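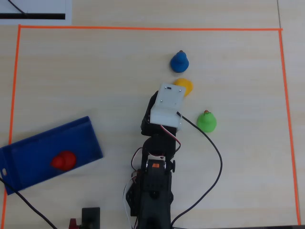
Four small rubber ducks and orange tape on a wooden tabletop.

PRESS RELEASE - for immediate use
January 21, 2018

Marjorie Sedgwick: "Slack Water", paintings and works on paper
Futik Gallery, Tunstall

Futik Gallery is pleased to announce the first solo show in six years by the painter Marjorie Sedgwick. Thirteen canvases, most of them new, plus a group of small gouaches that have not left the studio before. Opens at the end of January. Free entry, no booking.

Sedgwick paints water without painting boats, banks or sky. Broad horizontal passes of thinned oil, one over another, scraped back and gone over again. From across the room the big pictures look nearly blank. Closer to, they are busy: ochre under grey, a green that only shows at the edges, ridges where the knife was lifted and put down again. The largest, Bromisard, took two winters and fills the end wall of the main room on its own.

The title comes from the short spell between tides when nothing much moves. Sedgwick grew up near an estuary and has gone back to it in her work, on and off, ever since. She does not work from photographs. There are notebooks, mostly written not drawn, and a selection will be shown in the side room with the gouaches.

"I kept taking things out," says Sedgwick. "There was a red in Bromisard for the best part of a year and I was very fond of it. Then one morning it had to go. You can still find a bit of it low down on the left if you look." 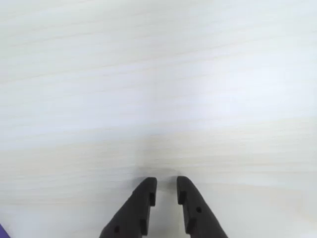 The new canvases are paler than anything she has shown before. Earlier pictures, the Ullis series above all, leaned on heavy blacks and a hard central shape, and people who know her from those may be suprised. Here the colour is held down to cream, beige and a light grey, and the marks are long and level. Think of the grain in a pale wooden tabletop, faint lines running from side to side and fading towards the top into something close to plain white, and you have the pitch of the quieter works. Two of them, Neap and Second Neap, hang as a pair and should be seen from the bench. The louder ones are in the front room, including Sluice, with its one band of cadmium orange straight across the top.

Chelsea Entwistle, curator of the show: "Marjorie's paintings are slow and we have hung them that way. Plenty of wall between them. Daylight where we can get it. The front room changes completely by mid afternoon, so I'd say come twice."

Two earlier works are on loan from private collections, both from the Ullis series. They hang by the entrance and give some idea of how far the painting has travelled. Neither is for sale. Everything else is, price list at the desk.

Also on during the show:

Artist's talk. Sedgwick in conversation with the writer Declan Haworth, main room. Seats are limited, first come. Haworth has followed the work since the Ullis pictures and has written the essay for the catalogue.

Drop-in drawing, side room. Led by the painter Chelsea Naylor. Paper and charcoal provided, all ages, under 12s with an adult please. Bring an apron, charcoal gets everywhere.

Evening viewing, last week of the run. Lights off in the front room for the first half hour, so the pictures can be seen by what comes in from the street.

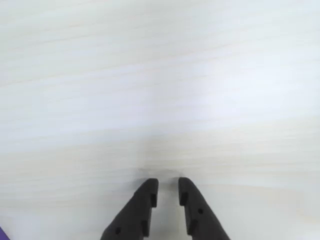 Times for all three are on the gallery door and will go out with the next mailing. Talk and evening viewing are both free.

The catalogue has all thirteen canvases in colour, the Haworth essay and a few pages from the notebooks. Copies from the desk or by post. A signed edition comes with a small etching, the first Sedgwick has made since art school.

About the artist
Marjorie Sedgwick trained as a printmaker and came to painting late. She has shown in group exhibitions across the north and taught evening classes for many years. Lives and works in Tunstall.

Press view is the morning of the opening, coffee from the start, artist present until lunch. High res images of Bromisard, Neap and Sluice on request, please credit the artist and Futik Gallery. For these and for interviews contact Declan Bloxham at the gallery. Please let him know before hand if you need step-free access, the side door has to be unlocked.

ENDS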